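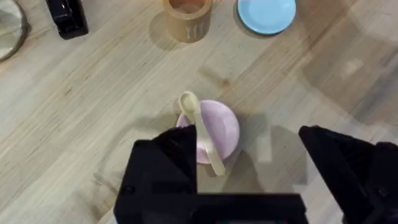

Lilac bowl and cream spoon on a light wooden table.

Kitchen Rentals > Misten House > Questions We Get Asked

Misten House is a vacation rental that sleeps six, or eight if two of them are on good terms. These are the questions guests send us, in the order we got tired of them.

What time can we check in?
Four in the afternoon. If the cleaning is finished early we will text you. Please don't wait in the driveway with the engine running, as it makes Amra clean worse.

And check-out?
Ten in the morning. We have heard about your late flight. If no one is arriving after you, we can often stretch to noon, but ask the night before.

How do I get the key?
It is in the lockbox to the left of the side door. The code comes by text on the morning you arrive. Press the numbers firmly and pull down, not out. People who pull out call us to say the code is wrong.

Is there a deposit?
Yes, $300, held on your card and released within five days of your leaving. We have kept it twice. One of those times involved a canoe in the living room, and the guest agreed with us.

Do you allow dogs?
One dog, any size, provided it has met a house before. Dogs are welcome on the floors and unwelcome on the beds. Cats, no. Arben is allergic and he changes the filters.

What's in the kitchen?
More than you need and never the one thing you wanted. There are pots in four sizes, a decent knife, a bad knife, a colander, a drip coffee maker and a toaster with opinions. We leave salt, pepper, oil, coffee filters and dish soap. We don't leave coffee, after a long disagreement with a guest over what counts as coffee. Sharp things are in the drawer by the stove.

Is there a dishwasher?
There is, and it's an Arance, an older one that hums. Run it on the second setting. The first setting is for plates that are already clean, as far as we can tell. 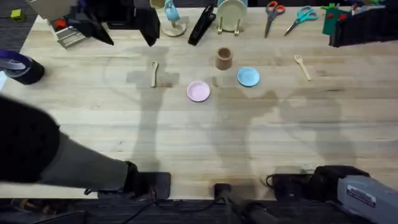
What can't go in the dishwasher?
Wood, to begin with. We have lost a cutting board and a very nice salad set to people being helpful, and they come out of there gray and fuzzy and slightly curved. Anything like the wooden spoon on the table gets washed by hand in warm water and stood up in the crock to dry. The fork is wood too and stays out of the machine. The same goes for the big skillet as for the wood: by hand, no soaking, dry it straight away. If in doubt, leave it by the sink and we'll deal with it.

Is the Wi-Fi any good?
Good enough for movies and for one person pretending to be at the office. Two people pretending is pushing it. The password is on the card inside the hall closet. It is long, and yes, that is a zero.

How cold does it get?
The house sits at 2,205 feet, so April is still winter whatever your phone tells you. The thermostat goes up to 72. Extra blankets are in the chest upstairs. Please don't run the oven with the door open - we can tell from the gas bill.

Where should we eat?
Matić, down by the bridge, if you can get in. Order the soup. Stallitz is closer and louder and does pizza until late. Both are closed more often than their websites admit, so call first.

Can we have a party?
No. A dinner is fine. If you're wondering which one yours is, count the speakers.

Where does the trash go?
Bags in the green bin, lid latched. The bears here know how to open everything except the latch, and they're working on it.

What if we need to cancel?
Cancel 19 days or more before arrival and you get everything back except the $400 booking payment, which moves to your next stay. After that we can only refund nights we manage to rebook.

Who do I call if something breaks?
Arben Todorova for water, heat and anything that smells. Amra Nikolaidis for keys, money and complaints about Arben. Both numbers are on the fridge.

Last updated May 13, 2024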